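**From the sorting floor, August**

Well, the kettle is on and the returns cage is full, so it must be time for another few words from us at Brondlow. For those who've moved on or are away on leave, the big change this winter has been the arm. We run it on screen first, in a simulated room, before any new routine is let loose on the real props and costume pieces that come back from hire. Hường Tạ builds the practice tables and has been very patient with the rest of us, who keep wandering over to watch with a biscuit in hand.

I'll own up that I was nervous when Kiều Lò first told the team about it. We handled 1028 returned pieces last month, and plenty of us have sore wrists to show for it. The plan is for the arm to do the lifting and placing, while we keep the checking, mending and deciding. Sixteen of us have now had a turn at the training desk, and Raymonde Thibodeau (31 years on the floor, and no fan of computers!) has asked for a second go. 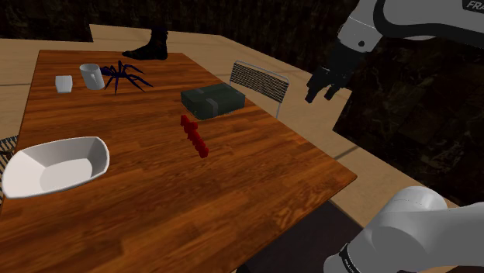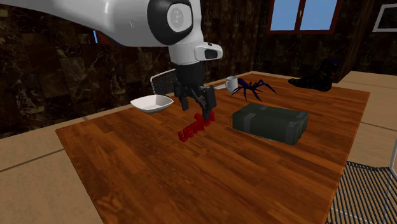
*Practice table on screen: spider, green box, white bowl and the red piece, with the arm at work in the second view.*

The odd shapes are what we argue over most. A bowl is a bowl, but anything with long thin legs gets a good ten minutes of discussion at morning tea, and Sơn Ung has started a notebook of pieces he'd rather we kept doing by hand for now. Please add to it, it lives beside the label printer.

Hours are staying as they are, and the early shift will swap one lifting block for a block at the desk. If you'd like your name down for the next training round, see Huệ Triệu before lunch, and bring your glasses, as the writing on that screen is awfully small.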